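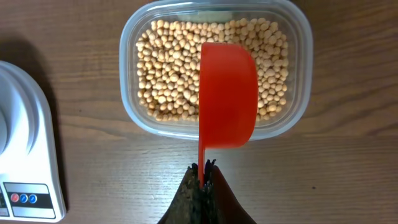
Nindari Weighs Its Beans

Wednesday, May 1, 2024

The Nindari Food Co-op has stopped selling dried soybeans by the scoop, ending a practice that had lasted 11 years and an argument that had lasted nearly as long.

Starting this week, beans from the bulk counter are sold by weight, in grams, at a posted price. Members who still want a scoop may have one. It will be tipped into a bowl and weighed like everything else.

The trouble with the old system was the word "scoop," which covered a wide range of human behavior. Some members leveled theirs off with a finger. Others built a small hill on top and walked it to the bag with the concentration of a person carrying a full cup of coffee across a white rug. Both paid the same, and both were sure the other kind was the reason prices went up in November.

"I was a heaper," said King-fai Leung, who runs the bulk counter and proposed the change at the April members' meeting. "I'm not proud of it. I thought of it as rounding."

The meeting was attended by 41 members, a turnout the co-op did not manage when it replaced the roof. Discussion of the bean question took up most of the evening. One member wanted a smaller scoop. Another wanted the same scoop with a line drawn inside it. A third asked that the minutes show she had always leveled, and they do.

What settled it was a demonstration. Leung set out a container of soybeans, a scoop and a kitchen scale, and invited members to come up and serve themselves what they considered one fair scoop. The readings were taken down and read aloud without names, although everyone had been standing right there. The room got quiet, then fairly loud, and the vote to go by weight passed before the folding chairs were back against the wall. 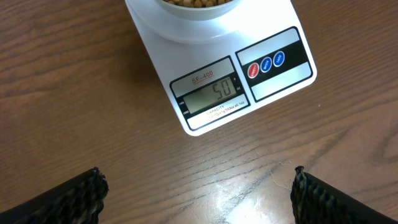 The new routine takes a little longer. An empty bowl goes on the scale, the TARE button gets pressed so the bowl isn't charged for, and the beans go in until the member is happy or out of money. Leung recommends adding the last few by hand. Early shoppers have taken this advice to heart, and on the first morning one of them spent several minutes trying to land on exactly 300 grams, taking out a single bean, putting it back and then choosing a different one.

There has already been one dispute. The scale also reads in ounces, and a member who pressed the UNIT button by accident believed for a short, wonderful moment that her beans had nearly vanished from the bill. Her bag was weighed again in grams. She has asked not to be identified — the co-op has 2 checkout lines and word reached both of them anyway.

Wei, the noodle and tofu shop across the street, buys its soybeans by the sack and says it has no opinion. Clulleo, the bakery next door, has asked whether the same rule will apply to walnuts. The co-op says walnuts are on the agenda for the next meeting, along with lentils, split peas and a long-standing complaint about the raisin tongs.

The board had also looked at the dispensers used by the Nevari market, where beans drop down a chute when a handle is pulled. The idea was put aside after a visit to Nevari, during which a board member pulled the handle and could not get it to go back up. He bought all of them. They were good beans, he reported, and he expects to finish them sometime next year.

Members bringing their own containers should have them weighed at the counter before filling. Bags are still free. Leung will be at the bulk counter on Saturday morning to show anyone who asks how the scale works, and would like the old scoop returned by whoever took it home after the meeting.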